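Gripper comparison, simulation stage - minutes
Thursday, 10.00, Skideck meeting room

1. Minutes of the October meeting were agreed without change.

2. Simulated trials. Stills from the Plurkar runs were tabled.
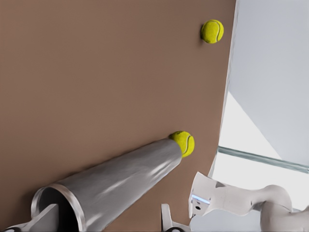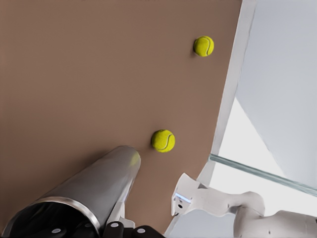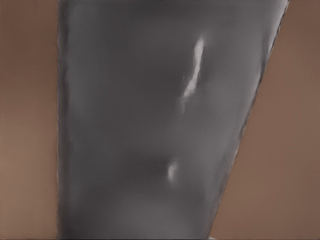 Fig. 1 (all three): rendered camera views. The tennis balls are in the first two; the last is a close view of a gripper finger.

The Kragh controller completed 221 runs, 13 of them stopped on a joint limit. The Rikgate controller completed the same number, with 33 stopped. Contact settings were identical for both.

It was noted that finger contact cannot be judged from the close view alone - force logs are to be read alongside it.

3. Camera placement. No agreement on moving the close camera back. Carried over.

4. Actions
Repeat the Rikgate set with the lower speed limit.
Export force logs for all runs to the shared drive.

Next meeting: Thursday, same time.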